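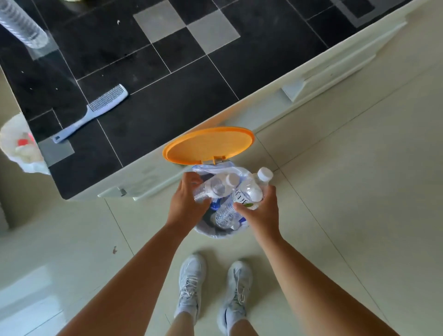
Which bin do empty drinks bottles go in?
The round one with the orange lid. General rubbish goes in the other bin, by the corner of the low table.

Home > Help desk > Furkach lets > Waste
Reading time: 2 minutes

Ticket 41, Clorkden flat 6
Status: open

Fault reported: bottles mixed with general waste; bag refused at the Sugden collection point.

Checks
Lid opens fully and stays up. Liner was slipping under load, so it was refitted with the edge folded over the rim. Replacement liners are the 11 litre size from Fliklow. The smaller size splits. 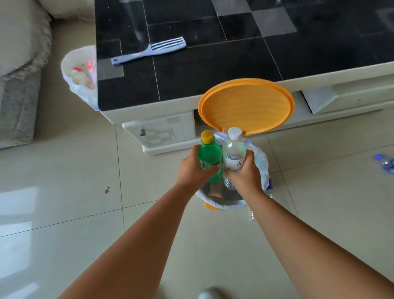 Green drinks bottle and water bottle over the lined bin, caps on.

Action
Tenant asked to empty bottles at the sink before binning them. Caps may stay on. Bottles left on the floor to go in the same bin. Tie the bag when it is two thirds full and take it down before 11.

Outstanding
Sugden has not confirmed whether labels must come off. Second bin to be marked "general". Recheck in March.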